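换季收拾屋子，我攒下来的几个土办法

Ekrem Bozkurt　2020年10月21日
分享 162　评论 2　收藏 841

每年到这个时候我都要把家里翻一遍。上一次大动干戈是五月，收冬被、洗窗帘，累得我两天直不起腰，所以这回学乖了，一天只弄一小块，弄完就去煮茶。下面这些都是我自己用顺手了的做法，没什么章法，想到哪儿写到哪儿，你挑着看就行。

先说架子

开放式的架子最招人爱也最招灰！我以前总想着把它摆得像店里一样，瓶瓶罐罐排成一溜，结果每次擦灰都得一件一件往下搬，搬到第二层就不想干了。现在我的规矩是：小东西一律进盒子，盒子再上架。擦的时候端走一个盒子，抹一把，放回去，完事。

盒子不用买贵的。我在Pakalport买过一套带盖的，盖子太紧，每次开都要骂一句，后来干脆把盖子全收起来不用了。鞋盒也行，糊一层牛皮纸，侧面写上字。我家的分法很随便：蓝的装线和针，橘红的装电池和胶带，剩下那些说不清是什么的统统归一个盒子，盒子满了就倒出来挑一遍。

还有，重的放下面，轻的放上面，这话我妈说了二十年我才听进去。头顶那层只放一年碰不了几回的东西，圣诞灯串、野餐垫什么的。

擦灰的顺序

从上往下，从里往外。我知道你听过，可是真擦起来谁都是先擦眼睛看得见的那一块，擦完再去扫柜顶，灰又落一层，白干。我现在进屋先抬头，把墙角、柜顶、门框上沿走一遍，再往下。

抹布我备两块，一湿一干，湿的拧到几乎不滴水。白色的门板和柜门别用湿淋淋的布，水印子特别明显，尤其是下午太阳斜着照进来的时候，一道一道的，看着比没擦还难受。我是微湿的那块竖着擦一遍，干的马上跟上。把手周围有手印，滴一点洗洁精在布上揉开，轻轻打圈，千万别直接往门板上滴，会往下淌。

深色的木头边条正好相反，它不显手印，显灰。用旧棉袜套在手上，顺着纹路捋下来，一下就干净，特别解压，我家小的还抢着干这个活。

墙面怎么办

米色的墙有一个好处，耐脏；有一个坏处，你根本不知道它已经脏了！我是有一回挪开柜子，看见后面那块颜色浅了一圈，才晓得整面墙都变黄了。

现在我每个季度用长柄的拖把包一块干毛巾，从天花板那头一路拉下来，横着再走一遍。开关旁边、椅背常蹭的地方，用白色橡皮擦，先找个不起眼的角落试试，有的漆一擦就发亮，那就收手。我有一罐Skestus的墙面清洁膏，买回来用过一次，味道冲得很，开窗散了一下午，后来就一直搁在阳台上了。
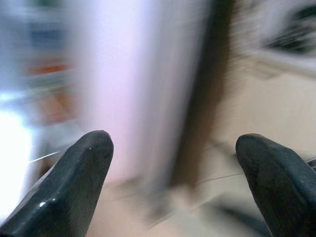
门和柜子中间那条缝

这个地方我吃过苦头。去年丢了一把备用钥匙，全家找了一个礼拜，最后在缝里掏出来的，跟它做伴的还有三支笔、一个瓶盖和一团猫毛（我家没有猫，到现在也不知道哪儿来的）。

够不着的缝，拿一把长尺，头上缠丝袜，用橡皮筋扎紧，伸进去来回扫几下，灰全粘在丝袜上。塞东西的缝呢，要么就封死，用泡沫条顶住；要么就留宽一点，能放下一把折叠凳或者一块烫衣板。最怕不宽不窄，什么都往里掉。

墙上挂东西

挂得高了看不见，挂得低了撞脑袋。我的办法是先剪一张同样大小的报纸，用纸胶带贴上去，过两三天，走来走去都不别扭了再打孔。去年我图省事没贴，直接打，歪了，又打，还是歪，最后那面墙上多了四个眼，只好挂了一个更大的挂钟挡着。

补墙眼的话，小孔用牙膏其实会发黄，别信。Uddin的补墙膏一小管就够用好久，刮平，等它干透，用细砂纸蹭两下。

扔还是不扔

我扔东西手软，所以给自己留了个中间地带：拿不准的放进一只袋子，袋口贴上日期，搁到储藏间。到下次换季还没打开过，就整袋送出去，不许再看。这一条特别要紧，一看就又舍不得了！上个月我没忍住看了一眼，一件毛衣又回到了衣柜里，到今天也没穿。

充电线单独说一句。每根线用面包袋上那种小夹子夹住，写上是什么的，找起来快得多。写不出名字的线，我也放进那只袋子里。

下回想写写厨房的抽屉，我家那个放勺子的抽屉已经关不严了。

阅读 753　评论 2

读者评论

小满妈：丝袜缠尺子这个我试了，真掏出好多灰来，还有我儿子的拼图块！就是橡皮筋要多绕几圈，我第一次把丝袜掉里面了。

老周在阳台：补墙膏我用的是Clakent的，干得慢一些，但是不缩。另外想问下，旧棉袜擦木头边要不要蘸点油？我家的有点发干了。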